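Game Economy and Unlocks
Session notes, week 5
Instructor: Xiomara Villanueva
Wednesday, October 6, 2021

Before class, play Tralletti up to the second dock if you haven't already. The lab machines have it installed. If you play at home, use the free version. Everything we cover today is in it.

1. What counts as an unlock

An unlock is anything the player can't use at the start and can use later. That covers levels, characters, costumes, abilities, music tracks, difficulty modes and menu options. It doesn't cover consumables. A potion you find in a chest is a reward, but it is gone once you drink it. An unlock stays.

We sort unlocks by what opens them:

Progress unlocks. The player reaches a point in the game and the thing opens. The second world in a platformer is the plain case.

Currency unlocks. The player saves up coins, gems or points and spends them. The order is up to the player.

Skill unlocks. The player beats a time, a score or a challenge.

External unlocks. Something outside the game opens the content: a save file from an earlier game, a figure or card scanned by the console, a code on a receipt, a preorder.

Many games mix these. Tralletti has all but the last. Its sequel adds a save file bonus, which we will look at in week 7.

2. The gate and the key

Keep these two words separate in your written work. The gate is what stops the player. The key is what removes the gate. A locked door with a star count on it is a gate, and the stars are the key.

A gate should tell the player three things: that something is behind it, what the key is, and how far away the key is. Early builds of Tralletti showed a gray boat icon with no text. Playtesters took it for scenery and walked past. The shipped version shows the boat, the price and the player's current total side by side.

There are cases where you want to hide the gate. Secret characters are the usual one. If you hide it, the player needs some other reason to do whatever opens it, or hardly any of them will find it.

3. Worked example: pricing the lantern

Tralletti's lantern costs 374 shells. The full game has 3,731 shells in it, counting the ones in the bonus caves. Shells don't come back once collected, so the total is fixed. That makes it a closed economy.

In a closed economy you can work out the whole budget on paper. Take the total, subtract the price of everything the player must buy, and what remains is slack. Slack is what lets a player miss some shells and still finish. With too little slack, players go back through old levels hunting for the last few. With too much, the prices stop meaning anything and players buy whatever is on screen.

The lantern takes up just over a tenth of all the shells in the game. That sounds steep, but it is one of 2 required purchases, and the other one is cheap. Most of the remaining shells go to costumes and shortcuts.

In an open economy, where enemies or levels keep paying out, there is no fixed total. You work in time instead. Ask how many minutes of normal play pay for the item, then ask whether the item is worth those minutes. Players will find the fastest way to earn even if it is dull, so measure the dull way too.

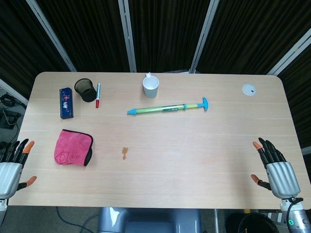 Hands and tabletop.

4. External unlocks and fairness

External unlocks cause more arguments than any other kind. The student project Dekdale is a good case. Players who had finished the team's earlier game, Celadness, could load their old save and start with the glider. Everyone else got the glider in the fourth area.

The problem was the second area, which was built for players on foot. With the glider you could skip most of it, including the room that teaches the wall jump. Those players then got stuck in the third area, where the wall jump is needed. The reward made the game harder for the people it was meant to thank.

The team considered two fixes. One was to swap the glider for a costume. The other was to keep the glider and move the wall jump lesson to a place you can't fly over. They picked the second, and it took longer than they had planned.

Working rule for this course: an external unlock can give early access, a cosmetic or a small convenience. It shouldn't hold back anything a player needs to finish, and it shouldn't skip a lesson. You may break the rule in your final project if you explain why in the design document.

5. Terms to know for the quiz

Gate, key, slack, closed economy, open economy, external unlock, required purchase.

6. Assignment

Pick one game you own and list every unlock in its first two hours. Use the Teshome sheet from the course folder – the blank one, not last year's. For each unlock, fill in the type, the gate, the key and where the game first tells you about it. If it never tells you, write "never" in that column.

Add one page on a single unlock you would change. Say what you would change and what else in the game would have to move as a result. Screenshots are fine but don't count toward the page.

Final projects are shown in December. Groups that want to build an open economy should talk to me before starting, as the testing takes up a lot of lab time.

Reading for next week: the chapter on difficulty curves, first half only.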